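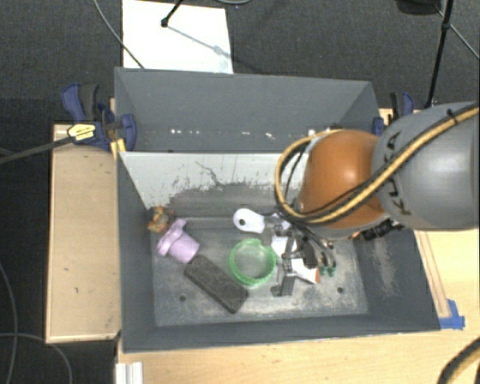 Call for participants: gripper comparison, Trurnwood test room

We are looking for people to help us find out whether any of the grippers we have been sold is as good as the brochure says. The date of this notice is 20 January 2025 and places stay open until they are filled.

Background

Trurnwood packs mixed orders for small shops. A lot of what we handle is awkward: lumpy things, shiny things, rings, caps, things you can half see through. Over the past few years we have sat through a good many demonstrations in which a robot picks up cardboard boxes, one after another, from a clean tray. We don't sell cardboard boxes. When we asked one supplier to try a bag of our own returns, the visit finished early.

So we are running our own comparison, bin to bin, on a KUKA arm. Three grippers go in: the two-finger Trullik, the suction-only Ahmadpour, and an older two-finger hand of our own that everybody complains about and that may yet win. The arm, the bins and the objects stay the same throughout. Only the gripper changes, and the settings that have to change with it.

What we have learnt so far is mostly about the bins. Things end up against the side walls, and a finger that works nicely in the middle of the floor has nowhere to go when the object is hard up against a slope. Hoses and cables take up more room than any drawing shows. None of this appears in the figures we were given, and we would like it to appear in ours.

Who we want

You do not need to have worked with robots. We would quite like some people who haven't. We do need you to be stubborn about writing down what happened. A pick that lifts and then drops is a fail. A pick that drags a second object along with it is a fail too, even if the rest of the room thinks it looked clever.

We have room for a few people who have set up arms or cameras before. If you have strong views on a particular make, tell us, and we will put you on a different one.

Please don't apply if you work for, or are paid by, a firm that makes any of the equipment. We have had enquiries.

What you would be doing

Each session is 48 picks on one gripper. You tip the objects into the bin from a tub, start the run, and fill in the sheet. You won't be told the running scores. Between sessions we swap the gripper and check the clamps that hold the bins, which does matter -- a bin that creeps will spoil a whole set of results and you may not notice until the end.

You will be shown the stop button before anything else. No hands in the bin while the arm is live, and no loose sleeves or lanyards. Long hair tied back.

Pay and practical matters

£100 per session, paid whether the results please us or not. Most people will do 3 sessions. Travel within the Adville area is covered, with receipts. There is a kettle. The room is cold in the mornings.

You will be on your feet for most of the session, but a high stool can be arranged. Tell us beforehand about anything else you need.

What happens to the results

All of them get published, sheets included, in July. That goes for the bad runs and for any gripper we have to withdraw. The suppliers will see the report when everybody else does. Adeel Orakzai is doing the sums and has agreed to leave out the word "promising".

We don't claim this will settle much. It is one arm, one room and our own stock. If your bins are a different shape, your answer may be different as well.

How to apply

Write to Muireann Lenihan at the Trurnwood office, 300 words at most. Say when you are free and describe one time you reported a result somebody did not want. No CV needed. Questions about the equipment go to Saodah Lau, who will answer them, though perhaps not quickly.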